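Narnunska Raceway – Pre-Event Inspection Checklist
Club Sprint Round, Car Paddock and Timing Office

Inspection date: 26 April 2021
Inspector: Rin Higuchi
Second signature: Diarmuid Noonan
Form no. 3508

Mark each item OK, FIX or N/A. Anything marked FIX has to be cleared before cars go out.

1. Track surface and barriers

Surface swept, turns 1 to 4 – OK
Tire wall bolts tight, Horgan corner – FIX
Comment: Two bolts on the inside row turn by hand. Same ones as in February. Replace them this time, do not just tighten.
Debris fence, main straight – OK
Drain covers seated – OK
Comment: The cover by the pit exit still rocks a little under a boot. Within limits. Check again after the first session.

2. Marshal posts

Full flag set at each post – FIX
Comment: Post 4 has no white flag. Spare set is in the Janel trailer.
Extinguishers in date, pins sealed – OK
Radio check from every post to race control – OK
Comment: Post 2 is weak but readable. Keep the spare handset there.

3. Pit lane and fuel

Speed limit boards up at both ends – OK
Fuel store locked, no more than 200 liters on site – OK
Spill kit full – FIX
Comment: Absorbent pads are down to one pack. Order placed with Sitow.
No smoking signs visible from the fuel bay – OK

4. Timing office

Walkway clear to the exit door – OK
Power strips not linked together – OK
Comment: One was plugged into another behind the printer. Separated during inspection.
Backup stopwatches working – OK
Timing loop tested with a car at low speed – OK
Entry list loaded and a paper copy printed – FIX
Comment: Loaded, but the printed copy is from before the late entries. Print again.

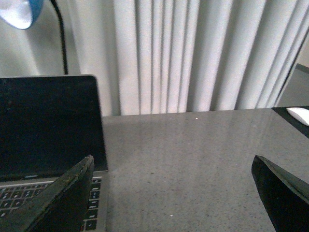

Item 4: laptop, open, display dark.

5. Medical and rescue

Ambulance space marked and empty – OK
Gate to the access road opens fully – OK
Comment: Opens, but the lower hinge drags. Grease it.
Cutting gear started and run – OK
Hospital route sheet in each rescue vehicle – OK

6. Spectator areas

Rope line set back 20 feet from the fence – OK
Steps and handrails – OK
Comment: Top step of the east bank has a split board. Not loose yet. Diarmuid wants it on the winter work list – I would do it sooner.

Open items go to Diarmuid Noonan for sign-off. Items in sections 1 and 2 need a second look in person; a phone call is not enough.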